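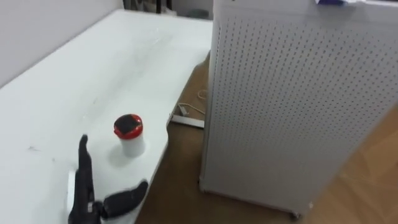

Can a machine clear a table yet? Short answer from Mutia, after a summer of trying: sometimes, slowly, and with a person nearby. The home robotics group is putting out its September chore notes today, all of them, including the parts that make us look bad. First chore on the list is the plainest one we could think of, a small container with a red lid standing on a white table, a black robot hand next to it, pick it up and put it where it belongs. Anyone with a kitchen does this without looking. Our system, Hisik, has to look quite hard.

FOR IMMEDIATE RELEASE
Mutia publishes Hisik chore notes: table clearing "close", laundry "no"
4 min read

Hisik ran the table clearing chore 57 times over the summer. Same instructions every time, different starting spots. The full log goes up with this release, misses and all, plus the notes our operators typed in between runs. Some of those are pretty blunt. We left them in.

What works. Upright things with straight sides. Cups, jars, small tubs. If the object stands by itself and has some clear space next to it, Hisik will usually get a grip. Setting it down again is harder than picking it up, which suprised a few of us. Letting go at the wrong moment drags the thing along with the fingers.

What doesn't. Anything soft. Anything flat, a coaster or a spoon lying on its own. Bags. Two items touching each other. Laundry is a no, we are not going to dress that up. Folding a towel was attempted and is not in the notes because there is nothing useful to report.

"People ask me when it can do the dishes," said Sorcha Lennox, who leads chore testing at Mutia. "I tell them to ask me about one cup. I can talk for a long time about one cup. It's a good cup, it's a good hand, and there are days when the two of them don't get along."
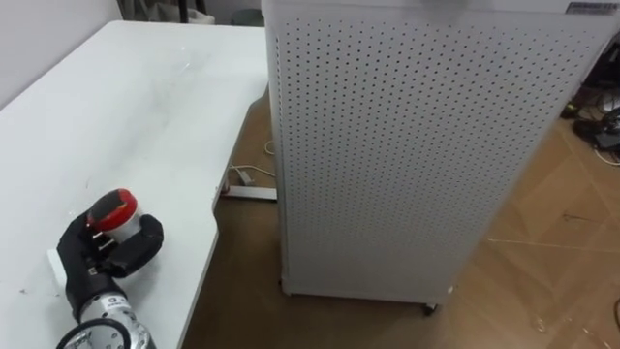

Speed is the other problem. A person moves a cup in a second or so and is already thinking about lunch. Hisik stops, checks, reaches, checks again. Fine in a demo, annoying in a house. The next software update, Cidau, is meant to cut out the second check when the first one was good. No promise on how much time that saves, we'll publish the number when we have it.

Same question from the shop floor side, different answer. Lozano, the small-parts packing firm that has been reading our drafts, wants to know about moving tubs from a bench to a bin for a whole shift. Their benches are tidy and the tubs are all alike, so the job is easier in most ways. But a shift is long. Our longest unbroken session so far was 6 hours and an operator stepped in before the end of it. Lozano has told us, politely, that isn't a shift. Agreed.

So, can machines do household chores yet? Our postion: one part of one chore, in a room with a person in it. Shop-floor chores, nearer, if the parts don't change. We would be wary of anyone selling more than that this year, and that goes for us too.

What's next. Two more chores join the list after the Cidau update: putting lids back on, and wiping a table with things still on it. The wiping one will be ugly at first. Results either way.

Runs can be watched by arrangement, mornings only, start at 10 a.m. Bring your own cup if you like, we mean it, we need odd ones. Handles especially.

Press requests, log questions, corrections: Sorcha Lennox, chore testing, Mutia. Please put "Hisik notes" in the subject line or it goes in the wrong pile.

Newsroom > Releases > Home Robotics > Chore notes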